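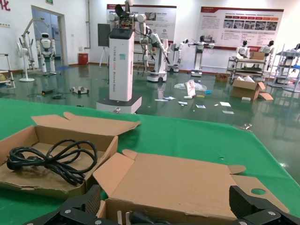 In Praise of the Cable Box

By Maja Kaczmarczyk

I own 369 books, and I could let half of them go tomorrow without much fuss. Try to take away my box of power cords and we will have a problem. I love that box! I love other people's, too. Whenever I visit a workshop or a back office I end up peering into the one under the bench, and I have yet to meet one that bored me.

The usual advice is to throw the lot out. A column in the Keltine newsletter this August told readers that any cord unplugged for a year is clutter, and the comments ran to 328, most of them cheering. I read more than I should have. People were proud of how much they had dumped, and then, a few screens down, some of the same people were asking where to buy a replacement for an old lamp.

My case is for keeping them, and for keeping them in plain cardboard. I have tried the other things. I bought the Curnura drawer system, with its little dividers, and it was lovely for a week (the dividers are too narrow for a fat molded plug, so every cord with a decent plug ended up on top of the drawer). I tried a pegboard. I tried zip bags, which I do not recommend to anyone who likes to see what they have.

A shipping box with the flaps still on beats all of it. You can fold the lid back and see straight down to the bottom. You can write on it. If it gets scuffed or stained, who cares, another one will arrive with the next parcel.
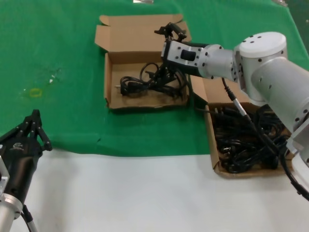 Black power cables, loosely coiled in an open cardboard box.

Now, coiling. My neighbor Rutkowska wraps hers tight around her elbow and cinches them like a roast, and we have argued about this for years over her fence. I am a loose coiler. Big easy loops, laid flat, plug end near the wall of the box where your hand will find it. Do they get tangled? Sure, a bit. Two minutes of untangling while the coffee brews is one of my favorite small chores, and a cord that has been kept in gentle loops lies down so nicely when you run it along a baseboard.

The other half of the pleasure is the emptying. Once a year I put an old cloth over the big table, tip everything out and start again. Out come the mystery adapters, the twin of a cord I swore I had lost, a charger for a Tetell radio that I gave to my sister. Each one gets looked at and wiped down, and the few with cracked insulation go straight to electronics recycling.

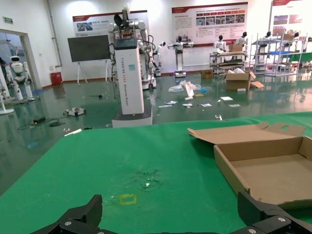
And then there is the bare box to fill again, which I enjoy far more than a grown woman probably should. Long cords go in first, short ones over them, adapters in a second box so they stop sinking to the bottom. I keep that to 2 boxes in all. When the second one won't close, something has to leave, and I'm fairly strict about it, except for the gray extension cord from my first apartment, which has stayed every time.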